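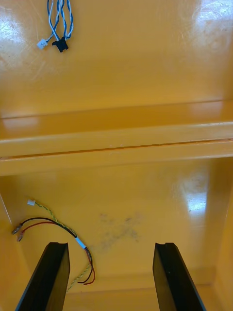
Chapter 7
Enclosures, Panels and Finishes

Learning goals

After working through this chapter you should be able to
name the main surfaces of an equipment enclosure and say what each one does
tell loose wiring from terminated wiring and record it correctly
inspect a gloss finish and sort what you find into scratches, scuffs, residue and glare
fill out a condition sheet that another technician can use without calling you

Key terms: enclosure, ledge, lip, groove, wire pair, connector housing, gloss, swirl mark, scuff, residue

7.1 Why start with the box

Most students want to get to the wiring. The earlier chapters dealt with wire, terminals and hand tools, and it is natural to think of the enclosure as the thing you open before the work begins. In a repair shop the enclosure is part of the work. It keeps dust and fingers out, it holds the parts where they belong, and its inside surfaces show a good deal about how the unit has been handled.

Mariann Takács ran the bench at the Taltirley training shop for many years. Her rule for new trainees was that the first page of notes on any unit had to be about the enclosure alone. Trainees complained about it. Lajos Bakos, who trained under her and later wrote the shop's condition sheet, kept the rule and gave it a form number, Sheet 13, which you will use in the exercises.

7.2 Parts of an enclosure

A simple enclosure has a floor, side walls and a lid or door. Many also have a ledge, a step in the wall or floor that stiffens the panel or gives another part something to rest on. A ledge may end in a raised lip. Where two bands of a molded part meet, or where a cover is meant to seat, there is often a narrow groove.

When you look into an open enclosure, work from the opening inward. Name the upper panel first, then the ledge, then the floor. Use the same names through the whole sheet. If you write "shelf" in one line and "ledge" in the next, the reader will look for two parts.

Grooves deserve a second look. Dirt collects in them, and a groove that should run straight may look slanted only because you are standing to one side. Move your head until you are square to the panel before you write that anything is out of line.

7.3 Wires and connectors inside the enclosure

Wires are often twisted in pairs so that they stay together and pick up less electrical noise. Each pair is usually made up of two colors, for example blue and white. At the end of the run the wires go into a connector, and the connector plugs into a matching part on a board or on another harness.

Record four facts about each connector: the color of the housing, its shape, whether it has a tab, and whether it is plugged in or hanging free. Do not guess at its purpose from its color. Two connectors on the same bundle can differ in size and color, and the only safe way to learn what they feed is to trace them or read the wiring diagram.

A hanging connector is not a fault by itself. It may belong to an option that was never fitted. Write "free" on the sheet and go on.

7.4 Reading a gloss finish

Gloss paint and gloss plastic reflect light strongly. Overhead lamps leave bright patches on them, and beginners tend to treat these patches as a nuisance. They are useful. Fine scratches that cannot be seen on the plain color stand out inside a reflection. 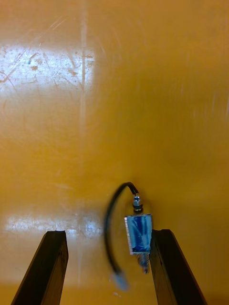
Figure 7.2 Glare on a yellow-orange gloss surface. Fine scratches and small brownish-orange flecks show within the bright patch at upper left.

To inspect a panel, move the lamp and let the reflection travel slowly across the surface. Stop wherever marks appear. Then sort them:

Scratch: a thin line, straight or curved. Note its direction.
Swirl marks: many fine curved lines together, commonly left by wiping with a dirty cloth.
Scuff: a dull area with no single line.
Fleck or blotch: a small spot of a different color. It may be wear or it may be residue. Until you have tried to clean it, write "fleck" and leave the cause blank.

If a mark moves when you move the lamp, it is a reflection. If it stays where it is, it belongs to the surface.

Rozália Kiss, who taught the finishing course, had her students inspect the same panel twice, with the lamp on the left and then on the right, and compare the two sheets. The second sheet was nearly always longer.

Exercises

1. Open a practice enclosure and fill out the first page of Sheet 13. Use only the part names from section 7.2.
2. Trade sheets with a partner. Find each mark your partner recorded without asking for help. List any you could not find.
3. Explain in two or three sentences why the cause of a fleck should be left blank at first.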